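Manthorpe opens its doors in June: two-arm kitchen bench on show at Drorkolcombe
For immediate release

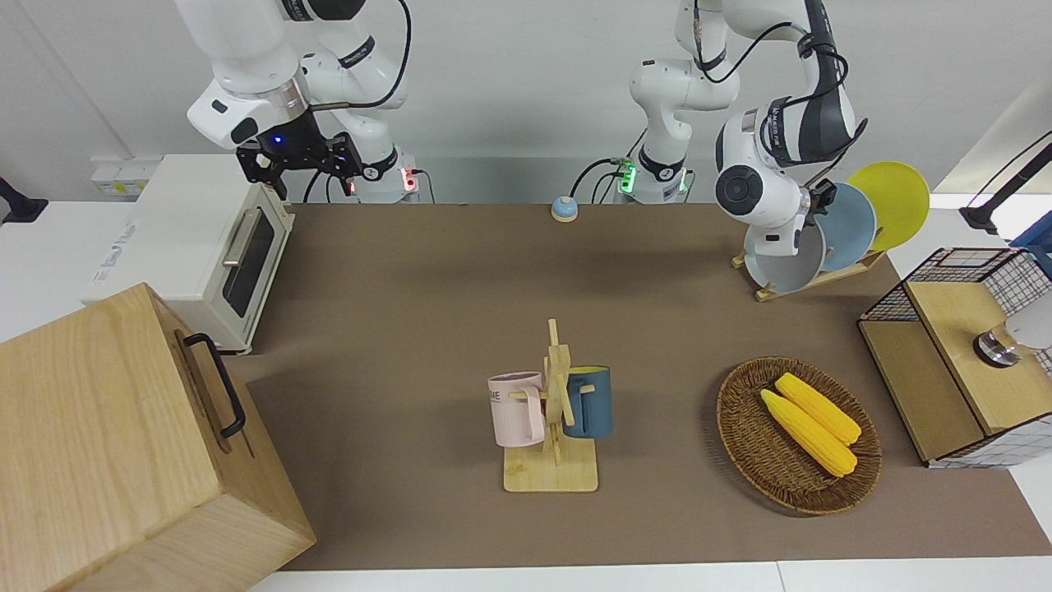

When can visitors come and see the robots working?
The doors open at 4 in the afternoon, and demonstrations run every 30 minutes until the building closes for the evening. No ticket needed for the main floor.

DRORKOLCOMBE - Manthorpe, the household automation company, will hold its first public open day this June at its Drorkolcombe workshop. Families, students, local businesses, press all welcome. Free entry. Parking behind the building, enter from the side street please, the front gate is for deliveries.

The main draw is the kitchen bench. Two white robot arms mounted at the back of one table, one each side, working among ordinary household things - a toaster oven, a dish rack with plates in it, a mug tree, a basket with corn. Nothing on it that would look strange in a rented apartment, apart from the arms.

"People ask us for the big stuff, the walking stuff," said Oskari Riihimäki, head of demonstrations at Manthorpe. "I keep telling them a plate is hard. It's thin, it's slippery, it stands next to another plate just like it. Come and watch us try to pick one up and then tell me it's easy."

Visitors can ask for a task from a printed menu at the desk. The menu currently has 20 tasks on it, from moving a single mug to sorting plates by color. Some are solid. Some are not, and those are marked with a star so nobody is suprised when an arm stops halfway and has to be reset. Staff will do the resets in front of the audience and explain what went wrong, if they know.

What else is on

- Workshop tours, small groups, starting from the reception desk. Closed shoes required.
- A hands-on table where visitors can steer a gripper themselves. Ages ten and up, younger kids with an adult.
- A short talk by Azra Obradović of Kolev, the software firm that has worked with Manthorpe on motion planning for the bench. Questions after.
- Coffee and sandwiches in the yard, weather allowing. If it rains, in the loading bay.

Obradović's talk will cover how two arms share one table without getting in each others way. "Most of the work is waiting," she said. "One arm has to know when the other one needs the space. We spent the whole spring on that, and there are still corners of the table where they're too polite and neither one goes."

Kolev will also bring a screen showing the planned path of each arm next to the live bench, so visitors can compare the plan with what happens.

About the bench

Manthorpe set up the bench last year to test small household jobs over and over. Putting away dishes, opening and closing doors, moving food from one place to another. The team changes the layout between runs so the arms can't lean on everything being where it was. Since then 56 people from outside the company have come in to try it - mostly neighbors, a few from a nearby senior center - and their comments have changed the task list more than anything the engineers came up with. The mug tree was a visitor's suggestion. So was the bell.

"We had a lady who said, fine, it can put a plate away, but how do I know when it's done," Riihimäki said. "So now there's a bell on the table. It took us longer than I'd like to admit to ring it nicely."

Drurnico, which supplies gripper parts to Manthorpe, is sponsoring the hands-on table and will have engineers there throughout. They're bringing worn fingers from earlier test runs, which visitors can handle and compare with new ones. Anyone with a question about materials, ask them, not us.

Schools

A separate session for school groups takes place in the morning, before the public opening. Places are limited and must be booked ahead by a teacher. Manthorpe will provide a worksheet and a quiet room for students who need a break from the noise. Bus drop-off at the side entrance. Groups should bring their own lunch.

Practical information

The main floor is step-free. The hands-on table can be lowered on request. The upstairs office is reached by stairs only and isn't part of the tour. Photos and video are fine on the main floor, no flash near the bench, it bothers the cameras. Please no dogs except service animals.

A safety line is taped on the floor by the bench and visitors are asked to stay behind it while the arms are powered. Staff will pause the demo if anyone steps over - please don't make them.

Press

Journalists can come in an hour early for interviews and a closer look at the bench. Riihimäki and Obradović are both available, together or seperately. Film crews should let us know in advance how much power they need, the outlets in the demo room are mostly taken. Requests go to the Manthorpe press desk, Drorkolcombe. A full timetable will be posted at reception and on the Manthorpe site the week before.

Manthorpe builds and tests robot systems for household tasks. The company is based in Drorkolcombe.

- ends -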